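Kukero Relaunches the Marking Gauge, With Fewer Improvements Than Last Time

Toolmaker answers six years of correspondence by putting the wedge back
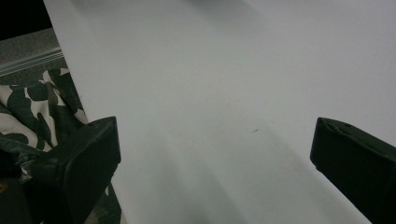
Godelieve Goossens wrote to the firm that a gauge needing its own screwdriver was a gauge she would leave in the drawer, and that she had done so.

Kukero has taken the point. The new Trisska marking gauge goes on sale in April and has a beech stem, a captive wedge and a single steel cutter. It replaces the Model 2424, which had a micro-adjuster, a spare micro-adjuster and a booklet.

"We spent a long time making the old one cleverer," said managing director Balakrishnan Kurian. "Customers spent a similar time telling us to stop. Their letters were shorter than our booklet."

The wedge is tapped one way to lock the fence and the other way to free it. Testers at the Marar workshop set the gauge for mortises, hinges and drawer bottoms, and returned it with 2 complaints, both concerning the colour of the box. The box has been changed.

The cutter can be sharpened on an ordinary stone and comes out for the purpose. Spare cutters will be stocked.

Owners of the 2424 may exchange it at any Kukero stockist for around 50 per cent off the new gauge. The booklet need not be returned.

Trade enquiries: Parvathi Kaimal, Kukero press office, mornings only.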